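Employer FAQ: Background Screening and Pre-Hire Checks

Sterley Screening provides pre-hire checks to employers in manufacturing, healthcare, warehousing and office services. Answers on this page apply to accounts opened on the Tadov portal. Accounts still on the older Rincombe system should refer to the user guide supplied with their contract. 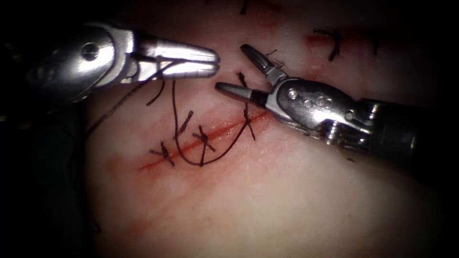
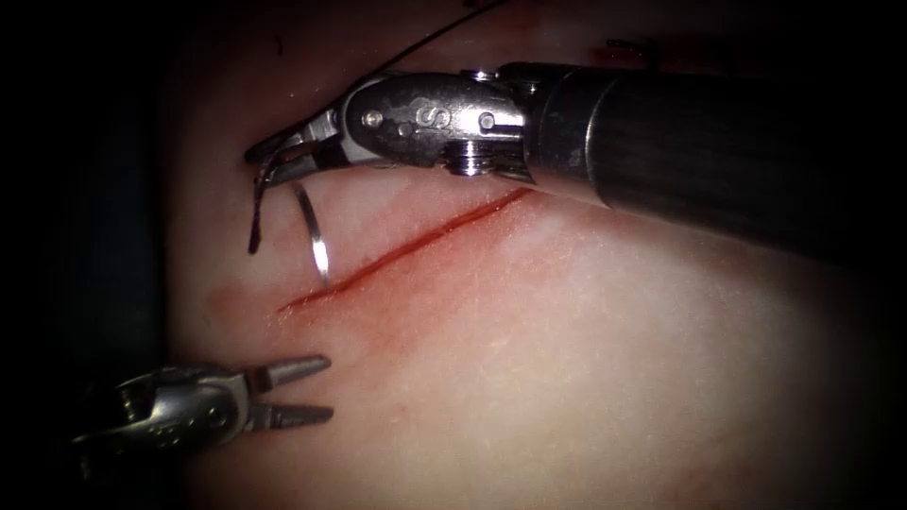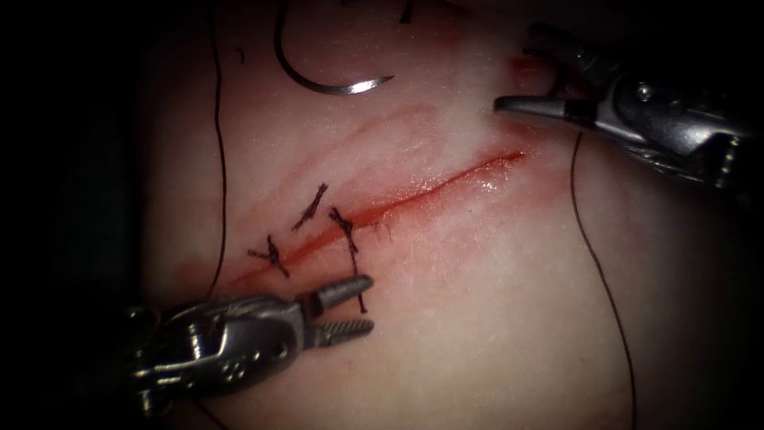
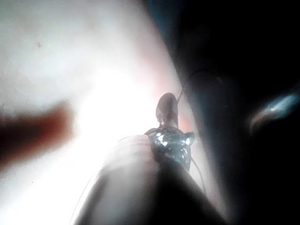 What does a standard check include?

A standard check covers identity, address history, criminal records at the county level, and the most recent employer. Education, professional license and driving record checks are add-ons. They can be ordered with the standard check or added later to an open file.

When in the hiring process should I order a check?

Most clients order after a conditional offer has been made. Some states and cities do not allow questions about criminal history before that point. The portal does not block early orders. The employer is responsible for knowing the rules at the work location, including the home location of remote staff.

Do I need the candidate's consent?

Yes. The candidate must receive a written disclosure and sign an authorization before any report is prepared. The disclosure must stand alone and may not be part of the job application. The portal sends both forms by email when you enter a candidate. If you use your own forms, upload the signed copy under Documents before you submit the order.

How long does a check take?

It depends on the courts and on former employers. Counties that offer electronic access usually return results sooner than counties where a clerk has to search by hand. Orders received after 3 p.m. Central are opened the next business day. The status column shows which part of a file is still pending.

Why is an employment check marked "Unable to verify"?

The former employer did not respond, has closed, or releases records only through a paid service. We make three attempts before closing the item. The candidate may send pay stubs or a tax form instead, and these will be reported as "Verified by document."

Can I upload candidates in bulk?

Yes. Use the CSV template on the Orders page. One file may hold up to 1000 rows. Rows with a missing date of birth or ZIP code are rejected and listed in the error report. The remaining rows are processed as normal. Do not change the column headings.

What do I do if a report contains something that may affect my decision?

Before you decide, send the candidate a pre-adverse action notice with a copy of the report and the summary of rights. Allow a reasonable time for a reply. If you then decide not to hire, send the final notice. Both letters are under Templates. Some cities require extra steps, such as a written assessment of how the record relates to the job.

How does a candidate dispute a result?

The candidate uses the dispute link in the report or writes to our disputes desk. The item is marked "In dispute" while it is reviewed, and you will receive a corrected report if anything changes. Employers cannot file a dispute on a candidate's behalf.

How is pricing set?

Pricing is per report, with volume tiers starting at 50, 1000 and 2000 reports a year. Court access fees are passed through at cost and shown on a separate line of the invoice. A canceled order is not charged if no search has started.

Can results be sent to our applicant tracking system?

A connector is available for Zavala Recruit. Status and completion date are passed to the candidate record. The report itself stays in the Tadov portal, and users need a portal login to open it. Other systems can use the API. Ask your account manager for a test key.

How many users can we have?

Up to 20 users are included in each account. An account administrator can add or remove them under Settings. Set users to "Order only" if they should not be able to read reports.

How long are reports kept?

The retention period is stated in your service agreement. Reports can be downloaded as PDF until that period ends. Employers should keep signed authorizations under their own retention policy.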